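Taking old office towers apart, one screw at a time

Trinidad Enriquez has been pulling apart desktop computers for long enough that she no longer looks for the screws. Her hand goes to them.

She runs the desktop line at Kukham, a refurbishing shop that takes in retired office machines, tests what is in them and sells the good ones on to schools and small businesses. The shop finished 406 towers in July. Another 242 were stripped for parts.

"People think the stripped ones are failures," Enriquez said. "I don't see it that way. A good power supply out of a dead machine keeps a different machine going."

We talked on a Wednesday, late in the morning, next to one of the benches. The tops are ribbed aluminum, which she picked herself when the shop moved. She had worked on wood before that and got tired of replacing it.

"Steel cases have sharp corners," she said. "You slide them across wood a thousand times and you have a trench. The ribs get scuffed up too, but they stay flat."

A tower goes on its side first, and the side panel comes off. After that she wants the person at the bench to stop and look before touching anything. 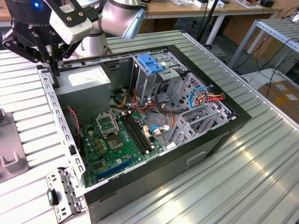
An opened tower on the bench, with the processor socket empty and its bracket flipped up.

The socket is the part she worries about most. Once the processor is out, the contacts underneath are exposed, and a dropped screw or a sleeve can ruin the board.

"If the bracket is up, your tools stay on the other side of the case," she said. "I don't care if you're in a hurry. I've lost boards to a shirt cuff."

She is fond of the colored plastic latches that many office machines use to hold their drives. They are easy to spot, and they save a screwdriver. They also get brittle with age. Her advice is to press them straight and never twist. The shop keeps a drawer of spares, and she said the drawer is never full enough.

Memory comes out early, she said, and goes into a tray with the processor. Cables are left plugged in until somebody has noted where they go. The drive is handled by a separate bench, where it is erased and logged before anything else is done with it.

Power supplies get more of her attention than buyers might expect. Every label is read before the unit is put on a shelf. 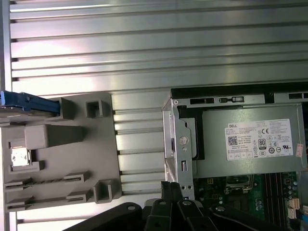 A Dell power supply with its label facing up, next to a gray fixture plate.

"The label tells you most of what you need," Enriquez said. "Who made it, what marks it has, whether it's 80 Plus. If the label is torn off, I won't sell it. It might be fine. I still won't sell it."

She does not allow anyone at Kukham to open the power supply itself. Units that fail the load test go to Seluven, a recycler that collects twice a month.

Enriquez learned the work at Jurić, a repair counter that has since closed. The owner there had her take the same tower apart and put it back together every morning for two weeks. She now does much the same with new hires, although she has cut it to one week.

"By the third day they're bored," she said. "By the fifth day they stop forgetting the fan cable."

The shop has an order for 1,000 machines from Vesuvden, a training company, to be delivered in batches. She expects the cases to be the slow part. Boards and power supplies can be tested several at a time, but each case has to be cleaned by hand, and dust packs into the perforated metal around the drives.

For that she uses a soft paintbrush and low air pressure. She had one in her apron pocket while we spoke, with the bristles trimmed short, and when we were done she took it back to the cleaning bench.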